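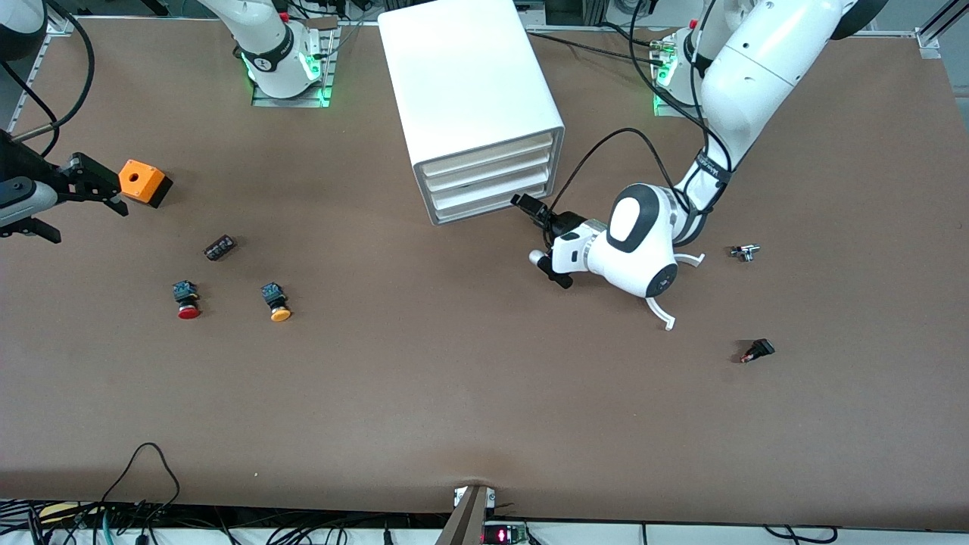
Work table with the drawer cabinet, April.

April, late afternoon. Putting notes

Putter fitting notes, continued from the last entry. Mohcine came by after his round at Daswood with the Gilta mallet and a long face. He had three-putted the last two greens and was sure the new grip was to blame. I told him we'd look at the numbers before anybody threw anything in the pond, and he took that pretty well, considering!

We rolled 200 putts on the indoor mat, all from the same spot, and split them between his old blade and the mallet. I wrote down start line and whether the ball reached the hole. With the blade he held his line nicely but kept leaving it short. With the mallet the pace was lovely and the start line drifted left, mostly on the first few after each rest, so I'm inclined to think it's his setup and that the putter is fine. He stands a touch closer to the ball with the mallet — Zineb spotted that from across the room, bless her — and his eyes end up past the line.

Of all those putts, 97 finished on or past the hole. I want that higher before he plays the Flultport spring event, where the greens run quicker than ours anyway. 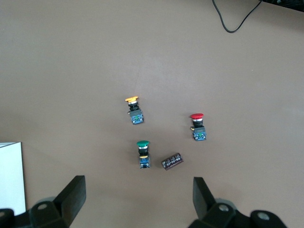 Push buttons on the tabletop, two of them with yellow-orange and red caps.

Things to try next time. Move the ball out by one ball width and leave the grip alone. Driss has a lie board I can borrow, and I'd like to check the mallet on it, as I suspect it sits toe-up for Mohcine. If so, bend it 3 degrees flatter and roll another set. Anas thinks 2 would do and we argued over tea for longer than the matter deserved.

Also, Mounir's 7 iron is regripped and in the rack with his name on it. He asked for one extra wrap of tape under the lower hand and I gave him that.

Mat needs brushing again before the next session, the nap is lying over near the cup.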